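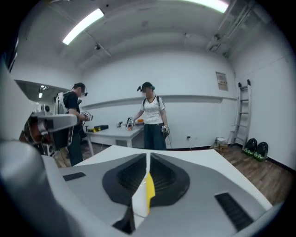 Progress report to the Starkenik fund, through December

Hello all,

It's been a really good stretch for the Vureto seed library, and I'm happy to have so much to put in this one. When we wrote to you in the spring we had a borrowed cupboard and a long wish list. We've now handed out 1063 packets, mostly beans, squash and greens, and people are bringing seed back too (more than we dared to hope for in a first year!).

Beans were the big hit. Braulio Becerra's black pole bean went out early and we ran short of it twice. Nicanor Tapia grew a long row of it behind the Afolabi branch so that we'd have enough to share again, and the crop dried down beautifully before the rains came. Squash was harder. Two of the varieties crossed, and the seed from those plants has been marked for eating gardens only. Next season we'll hand-pollinate and tape the flowers shut the evening before.

## Money

You gave us $2000. Most of it went on the drying racks, the envelopes and a proper cabinet with shallow drawers. We have almost $200 left, and we'd like to spend it on silica gel and jars for the long-term stock, if that's all right with you. Receipts are in the shared folder.

## Germination tests

Ho-yin Hsueh set up the paper towel tests and has kept them going all fall. Lettuce and kale came up strongly. The older onion seed was poor, so we've pulled it from the drawers. The peppers were slow, but they got there once the trays moved to the warm shelf. Every packet now carries the month it was tested, and gardeners have told us they like that a lot.
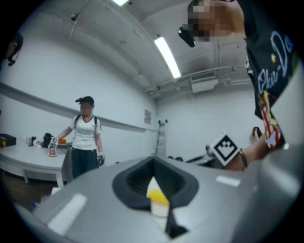 ## Coming up

- Sort and label the returned seed before the winter swap, with Hưng Châu running the table for Asian greens
- Open a second drawer set at the Guvell branch
- Print the seed-saving sheet in Spanish and Vietnamese
- Find a grower with enough space to keep the corn well apart

The swap starts at 10 a.m. and you're all very welcome. Bring envelopes if you have spare ones!

Hermenegildo Gallegos
Vureto Seed Library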